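## Section 3: Planning and budgeting for an outdoor unit

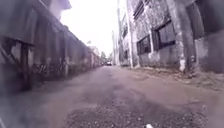
Complete this section before you place an order for a Jusport ground unit. It applies to municipal, campus and contract operators who intend to run the unit in service lanes, alleys and yards. Indoor operators should go directly to Section 4.

The steps are set out in the order in which costs are normally committed. Keep a written record of each step - the supplier will ask for it when the quotation is prepared.

### 3.1 Survey the route

1. Walk the full route in both directions and record its length in metres.
2. Note every change of surface: asphalt, packed dirt, loose gravel, broken pavement.
3. Measure the narrowest point between walls, including pipes, posts and brackets that project into the lane.
4. Record whether cars or delivery vehicles use the route, and at what hours.
5. Check satellite positioning at three points. Tall buildings on either side of a lane can weaken the signal.

**Note:** Repeat the survey in October if the first one was carried out in summer. Leaf litter along the foot of a wall can alter what the sensors read as the edge of the route.

### 3.2 Select the wheel and sensor package

1. Where the route is sealed for its whole length, select the standard wheel set.
2. Where any part is gravel or broken pavement, select the Hastum wheel set. Allow an additional $595 per unit.
3. Where satellite positioning failed at one or more survey points, add the Lonow ranging module.
4. Order one spare front sensor cover for each unit, at $49.

**Caution:** Do not fit the standard wheel set for a trial on loose ground with the intention of upgrading later. Damage to the drive housing from loose stone is not covered by the warranty.

### 3.3 Prepare the budget

Enter the following as separate lines. Combined figures will be returned for correction.

| Item | Basis | Amount |
|---|---|---|
| Hastum wheel set | per unit | $595 |
| Spare sensor cover | per unit | $49 |
| Route mapping visit | per route | up to $3,000 |
| Annual software licence | per unit | as quoted |
| Charging point and shelter | per site | local contractor |

The route mapping visit is charged on length and condition. A single visit covers a route of 200 metres; longer routes are priced on application.

### 3.4 Confirm permissions

1. Obtain written consent from the owner of the lane. Where ownership is shared, obtain consent from each party.
2. Ask your insurer to confirm cover for unattended operation.
3. Send both documents to the Mthembu service centre with the order form.

**Note:** Delivery dates are not reserved until both documents have been received. Prices in this section are in Canadian dollars, before tax, and were last revised on Jan 29, 2026.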